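Kuscheltiere und Kleinkram im Kinderzimmer sortieren

Von Cempaka Wijaya
30. Juni 2019

86 mal geteilt | 2 Kommentare

Kleine Figuren, Häkeltiere und Täschchen sammeln sich mit Vorliebe auf dem Bett. Wer sie nur in die Ecke schiebt, hat sie am nächsten Abend wieder unter der Decke. Besser ist es, einmal alles auf dem Bett auszubreiten und von dort aus in Kisten zu verteilen.

Das Bettlaken vorher glatt ziehen. Auf einem gemusterten Laken übersieht man kleine Teile leicht, darum für Anhänger und Figürchen ein helles Tuch unterlegen. Die Kiste kommt direkt daneben. Große Plüschtiere bleiben draußen, sie drücken alles andere platt.

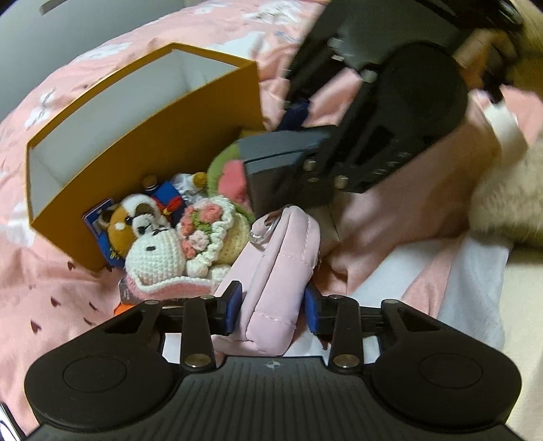 Gehäkeltes gehört nicht zwischen Dinge mit Haken oder scharfen Kanten. Eine Masche ist schnell gezogen, und bei feinen Blüten oder Ohren lässt sich das kaum reparieren. Täschchen mit Clip vor dem Einräumen schließen und den Clip nach innen legen.

Figuren, die noch in der Verpackung stecken, stellt man hochkant an den Rand. Lose Figuren kommen in ein gestepptes Täschchen oder ein altes Brillenetui.

Zur Reinigung: Plüsch mit langem Flor nur ausschütteln und mit einer weichen Bürste in Strichrichtung bürsten. Häkeltiere von Hand in lauwarmem Wasser mit wenig Feinwaschmittel drücken, nicht wringen, und liegend auf einem Handtuch trocknen. Karton und Pappe nur trocken abwischen.

Die Kiste nicht bis oben füllen. Bei uns steht sie im Regal auf Kniehöhe, so kommt auch ein Kind allein heran. Im März und im Herbst räumen wir sie einmal ganz aus und wischen sie innen feucht durch.

Das könnte Sie auch interessieren
Bettwäsche falten ohne Knitter
Andri Kälin: Schubladen im Kinderzimmer unterteilen
Häkelblumen wieder in Form bringen
Flecken aus hellem Plüsch entfernen

Diese Seite verwendet Cookies. Mit der weiteren Nutzung stimmen Sie dem zu. OK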